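Home Storage Remotes & Spares Cleaning Contact

Clear Remote Tray, Shallow

Most of what gets sold as a "remote organizer" is a plastic tray with a bigger price on it. This one is a plastic tray with a smaller price on it, and we sell it under the Pesine name. It's see-through and it has no lid. We doubt it will change how you live.

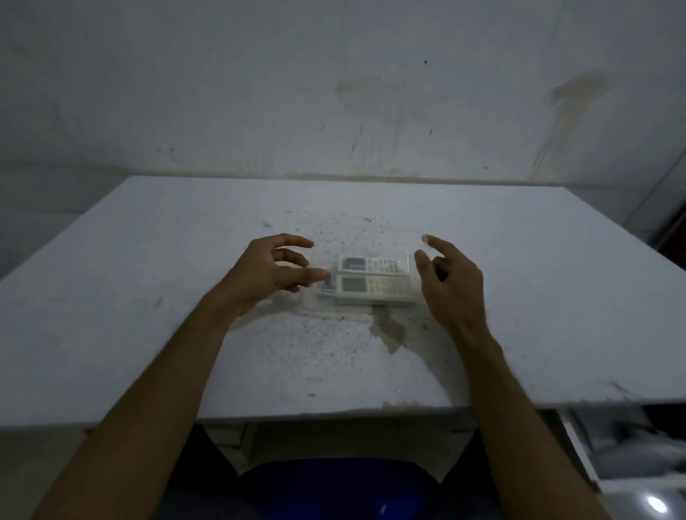 Photo: Hacer Uçar

It takes two air-conditioner remotes lying flat, one behind the other. We wouldn't push it further than that. The Brisell tray we used to stock claimed room for four, and we never got four into it without stacking them on their buttons.
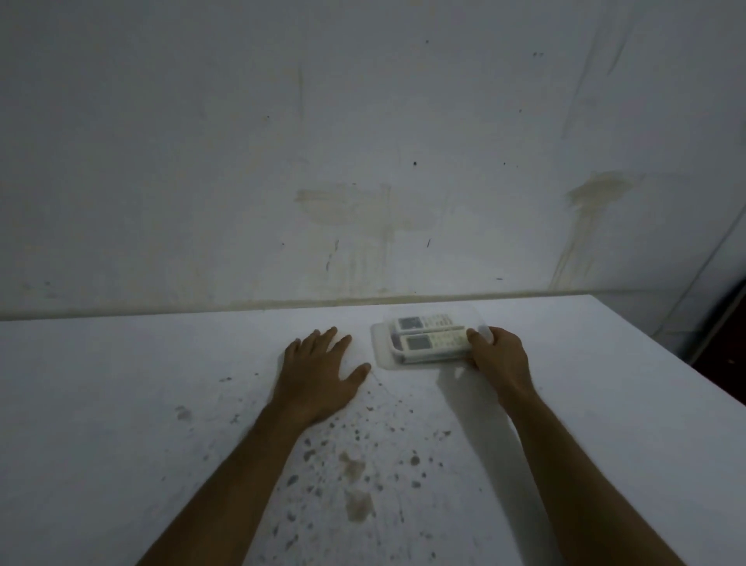 What it does badly

Clear plastic shows everything. Specks and smudges collect inside, and so will yours. Güven Yalçınkaya in our stockroom rinses his under the tap - remotes out first, please - and says a soft cloth beats paper towels. The supplier's sheet says "scratch resistant." We left that off the label. 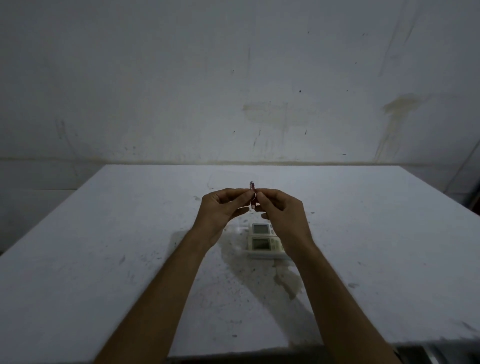

Small parts are another matter. Key rings, clips and loose batteries slide under the handsets, and you end up lifting everything out to find them. Get a separate cup for those. Kanwood makes a decent one and we don't sell it. 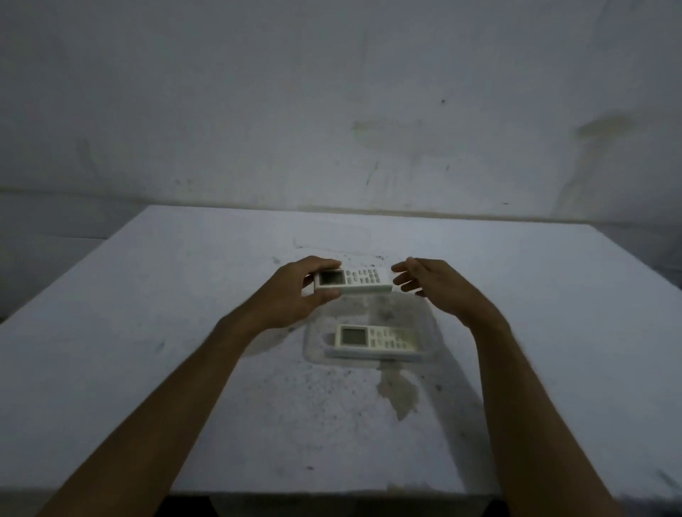 Two white handsets, one in the tray and one in the hand. Remotes not included.

Returns are accepted for 17 days, unwashed or washed. Next delivery is due in January.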